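Call for participants: undecided viewers wanted for our televised debate panel

Gillel Research, closing date September 29, 2026
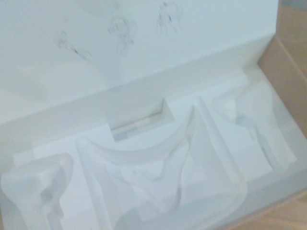
Do I need to know a lot about politics to take part?

You need no special knowledge at all, and we would be very glad to hear from people who usually switch over when the politicians come on.

We are putting together a panel of ordinary voters to watch the three leaders' debates being shown this autumn, and to tell us, in their own words and at their own pace, what they made of them. Perhaps you have voted the same way all your life and have lately begun to wonder. Perhaps you have never voted and would like to talk about why (without anybody wagging a finger at you!). Either way there is a chair for you, and a decent cup of tea as well.

The panel meets in the upstairs hall at Buma House, which was built in 1913 and has been kindly fitted with a lift. You will sit at a table of 8 with a moderator, watch the debate live on the big screen, and then have a good long chat afterwards. We ask you to fill in a short form before and after, mostly tick boxes, with plenty of room underneath if you have more to say. People generally do, and we read every word.

You should be 18 or over, on the electoral register, and able to come to all three evenings. We're sorry to say we can't take anyone who works for a political party, a newspaper or a broadcaster, or who is standing for election themselves.

We pay a thank-you of £40 an evening, plus bus or train fares, and there is a hot supper at half past six. Do let us know about allergies when you apply. A short follow-up phone call will be made in December, at a time that suits you.

To apply, write to Debate Panel, Gillel Research, Buma House, quoting reference 2295. Tell us your age, your postcode and a line or two about how you are feeling about politics just now. We reply to everybody, usually within a week.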